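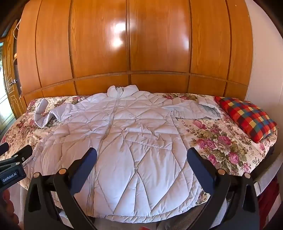 Re: [lokine-makers] Zotetti open day, worth the drive?

On April 4, 2019, Stefaniia Levchenko wrote:

> Hi all,
> Did anyone make it to the Zotetti open day? I had my name down and then my
> kid got sick, so I missed the whole thing. I'm mainly curious about the
> hand-held gripper session, the one with clothes on a bed. Do they let
> visitors hold the things? How heavy are they? And did you see them work
> with anything bigger than a T-shirt?
> I'd like to bring my after-school group to the one in May, but it's a long
> way for them if all they do is stand behind a rope.
> Stefaniia

Hi Stefaniia, and hope the kid is feeling better!

I went, and so did Feng, who drove (thank you Feng, and sorry about the crumbs). Short answer: yes, go, and yes, they let you hold them. No rope anywhere.

Longer answer. The morning is mostly talks in the big hall on Itau Street. Almost 100 people were there and the coffee line was terrible, so bring a thermos. The first talk was a slow one on arm calibration and I drifted off a bit. The second was much better – a woman who used to alter wedding dresses talking about why cloth is so hard for machines. She had a whole bit about how a sleeve never lands in the same place twice. I could have listened to her all day.

After lunch they split us into small groups for the clothes session, and that's the part you want. It's in a real bedroom, with a wardrobe and a flowery sheet on the bed. You take a gripper in each hand and do the job yourself. They're black, with two jaws and flat dark pads at the tips, and they had GenRobot.AI printed on the side. You squeeze, the jaws close, and the camera on the gripper records what you did.

Bigger than a T-shirt? Ha. We got a long quilted puffer coat! Pale lavender, with a zipper running all the way down and a big stand-up collar, and once it was spread out it took up most of the bed. I thought it would be easy, coats being thick and all. Nope. The pads slide on the puffy parts unless you go for a seam, and every time I laid one sleeve over the front, the other one got dragged along with it. Feng worked out that you should pinch near the cuff and lift straight up before you go sideways. After that we were fine, more or less. My first fold looked like a sleeping dog. They kept the recording anyway! The guy running our group said they like the messy tries too and that we shouldn't start over if we fumbled.

Weight: I didn't see a scale, but my wrists felt it after a few rounds. Smaller kids might want to take turns, or do one gripper each as a pair, which could be pretty fun. Ask for the short straps when you book, we saw a box of them and they only came out when somebody complained.

What I didn't love: the signs. The clothes session is in Building 199, and it's on the far side of the parking lot behind the loading dock, and the map they hand out has it in the wrong corner. We walked in on somebody's staff meeting. Also the Q&A at the end got cut short and I never got to ask how they go from the recordings to an arm doing it alone. They had one arm running in the hall with hand towels. It did a decent job on the small ones, pretty slow, and it got stuck on a bath towel while we were watching, and then it was time to move on.

If you're coming by bus with the group, take the 529 and stay on until the last stop. The one before it says Zotetti too, but it lets you off on the wrong side of the highway (ask me how I know). Lunch is bring your own unless you want a vending machine sandwich.

Sign-up for the May date goes through the same form as before. There's a box for groups near the bottom and it's easy to scroll right past it. Put the ages in, they do ask.

I'd go again, so if you need another grown-up for the bus ride, count me in. Feng says he'll think about it if somebody else brings the snacks.

Oh, and if anyone on the list picked up a gray thermos from the hall by mistake, it's mine, and I'd love it back at the next Lokine meetup.

Marcy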